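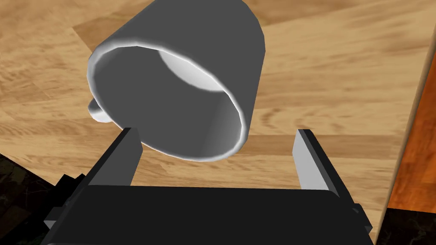 4. Choosing between the head and wrist views

4.1 The problem

The policy described in Section 3 takes its target pose from a single object estimate. The robot has more than one source for that estimate. The head camera looks over the whole work area and can usually keep the table and the counter in view together. The wrist cameras see much less, but they see it up close, and near the end of a reach they give a far better idea of where a rim or handle lies between the fingers.

Our first controller averaged the two, weighted by the confidence each detector reported. This worked on open tabletops and failed in the kitchen scenes. The detector confidences were trained separately and do not mean the same thing. A wrist detector that sees only part of a mug can report a high score for a pose that is wrong by most of a handle's width, and the head detector can report a low score for a pose that is quite good. Averaging the two pulled the gripper towards a point that neither camera supported.

We therefore stopped blending the poses and chose one source at each control step. The module that makes the choice is called Nollgate. It sits between perception and planning, holds no learned weights, and can be switched off without changing either neighbour.

4.2 Inputs

Nollgate reads four values for each camera at each step: the predicted object pose, the fraction of the projected object outline that falls inside the image, the distance from camera to object along the viewing axis, and the age of the last accepted detection. It also reads the joint state, so that the fingers and forearms can be projected into each view and treated as blockers.

The joint state matters more than we expected. In the head view, the robot's own body takes up much of the lower image and the arms reach over the area where the work is done. A target near the front edge of the table may be well lit and inside the image, but still be behind a gripper for most of the approach. The detector has no way to know that the blocked part will stay blocked. The planner does, and passing its next 14 waypoints to Nollgate lets the module check whether a view is about to get worse.
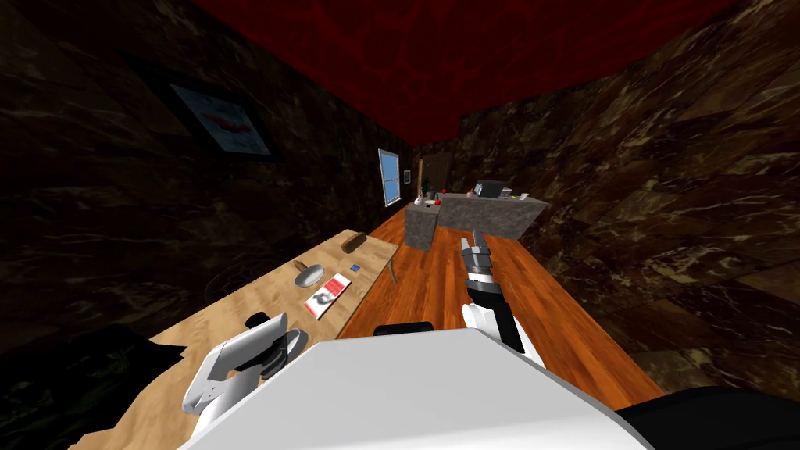
Figure 4. Head view of the kitchen scene. The left gripper is over the near edge of the table while the right gripper points towards the far end of the room. The grey pan and the flat red-and-white box lie further along the tabletop.

Scenes come from the Mument kitchen set, which varies the wall and floor textures independently of the layout. We left this variation on throughout. Strong veining and repeated grain are hard on the outline matcher, and a method that only works against plain walls would be of little use to us.

4.3 The switching rule

Each view is given a usable-outline score u, equal to the part of the projected outline that is inside the image and not covered by the robot. The score is computed at the current step and at each of the coming waypoints, and the lowest value is kept. Taking the minimum is cautious. A mean gave smoother traces, but it let the controller enter a reach with a view that would disappear halfway through.

A camera is eligible if its detection is fresh and its u is above a lower threshold. If only one camera is eligible, it is used. If both are, the wrist view wins once the object is within its working distance. If neither is eligible, the arm holds position and the head is asked to re-aim. There is no fallback to the averaged pose.

A plain threshold rule chatters. When the object sits near the edge of the wrist image, small changes in arm angle carry the outline back and forth over the limit, and the source changes with it. Each change moves the target slightly, the arm corrects, and the correction can trigger another change. We dealt with this in two ways. The threshold for leaving a view is set lower than the threshold for entering it, and a new source must stay eligible for 37 control steps before it takes over. The second condition is waived when the current source has become ineligible.

At the moment of a switch, the difference between the two poses is fed in through a first-order filter. Without it the arm jerks. With it the target slides from the old pose to the new one, and the gripper is held outside contact range until the slide has finished.

4.4 Empty views

A wrist camera often has no task object in sight, especially in the first part of a reach. This is an ordinary state and should be cheap to handle. It is also where most of our false detections came from.
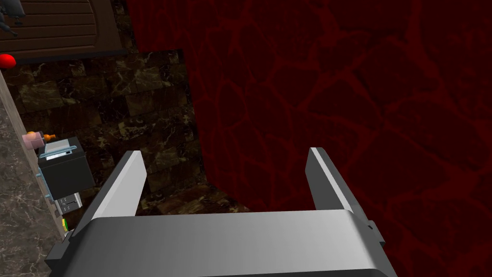 Figure 5. Wrist view with the jaws open and nothing between the fingers. Two toasters stand on the countertop to the left. The veined red wall takes up most of the right half of the view.

In views of this sort the detector would sometimes fit an outline to the wall texture or to the edge of a tile. The false pose was typically well inside the image and clear of the robot, so its u was high. Nothing in the rule of Section 4.3 would have rejected it.

We added a check against the scene map. Every wrist detection is projected into the map frame and compared with the last head estimate of the same object. If the gap is larger than the tolerance, the wrist detection is thrown out and its age keeps counting up. The tolerance grows with the age of the head estimate, so an object that has been bumped can still be picked up again by the wrist camera. A detection that lands behind a known wall or counter surface is rejected whatever its age.

The check depends on a decent map. We build ours at the start of each episode with a slow head sweep, using the surface fitting code in the Hämäläinen toolkit. Small items are left out of the map on purpose. Only the large fixed surfaces are stored, and they are enough to remove the wall detections.

4.5 Tuning

The two thresholds, the dwell count and the tolerance growth rate were tuned together on 2,000 simulated episodes. A separate group of 601 episodes was set aside before tuning began and was opened once. Layouts were split by room, so no room appears in both groups. All runs used the same planner build on the Truron cluster, with rendering and control stepped in lockstep to keep network delay out of the results.

The dwell count was the touchiest of the four. Short dwells brought back the chatter. Long dwells kept the head view in charge too late, and the fingers arrived with an offset that the wrist view had no time left to fix. The lower threshold could be moved a fair way in either direction with little effect — most episodes spend very few steps near it. 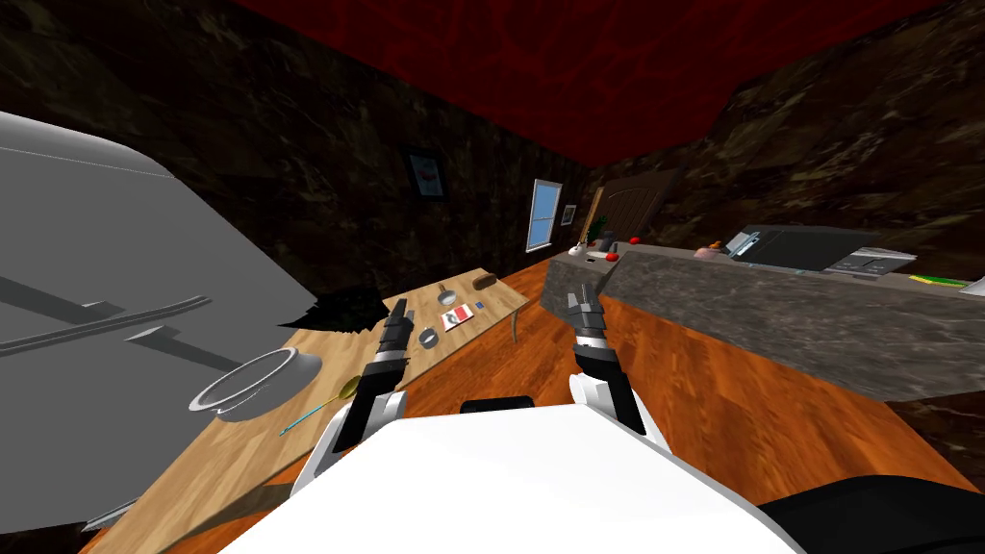
Two-arm episodes needed one further change. With both arms extended, each arm can block the head camera's view of the other's target, and the two copies of Nollgate were at first unaware of each other's plans. Each would predict a clear view and each would be wrong. We now share waypoints between the copies and project both arms when computing u. The arm with the shorter remaining path goes first if the shared prediction leaves neither target visible.

This ordering is crude. It ignores what the arms are doing, and it can make one arm wait for a reach that could safely have been run at the same time. We kept it on the grounds that it is easy to predict from the logs. A planner that treats visibility as a cost would likely do better, and the u score could be used for that purpose as it stands.

4.6 Known failures

Tipped objects remain a weak point. The outline model for a mug assumes one of a small number of resting poses, and when the opening faces the gripper the matcher may lock onto the inner rim and place the body on the wrong side of it. Both cameras can make the same mistake, in which case the map check passes. Nollgate can only choose among the poses it is given, and the fix belongs in the detector.

The other common failure is a slow one. If the head estimate is slightly off and the tolerance has not yet grown, correct wrist detections are discarded for several steps while the arm waits. The episode usually recovers, though the delay adds to the completion times reported in Section 5.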